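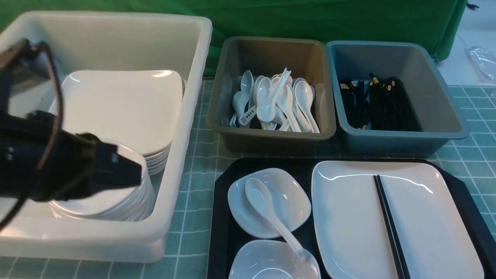
Issue 104, page 5

Tevden Teach Kit, reviewed

I've had the Tevden kit on my bench since June, and I'm finally ready to say nice things about it (mostly). It's a leader arm you hold and a follower arm that copies you, plus the recording software, which is called Jeso and looks like it was drawn in an afternoon. You move, the robot moves, Jeso saves the whole thing as a demo. Do that a lot and you have something to train on.

My test job was table setting. Bowls and square plates live in the big white bin, spoons in the brown one, chopsticks in the blue-gray one, and everything gets laid out on a black tray. Sounds easy! The bowls nest so tightly that getting the fingertips over just one rim took me ages to learn, and a heap of spoons pointing every which way is never the same pick twice. Chopsticks are worse – thin, black and bunched up together.

I recorded 247 demos, and the leader arm is lovely. It's light, it doesn't drift, and my wrist held out far longer than it did with the Poklow joystick box I used before. Hand-guiding mode (where you grab the follower itself and push it around) is stiff near the shoulder, so I gave up on it after two tries and stuck with remote.

Gripes: there's no force feedback, so you squeeze a plate and just hope. The gripper body is also chunky, and over a deep bin it blocks your view of the exact thing you're reaching for. I ended up leaning sideways a lot. Jeso's undo button deletes the entire demo, with no warning – save often.

I bought mine from Geraghty, and the spare fingertips came in the box. Get a second set anyway if you're doing cutlery, I wore down the first pair pretty fast.

Posted 10/7/20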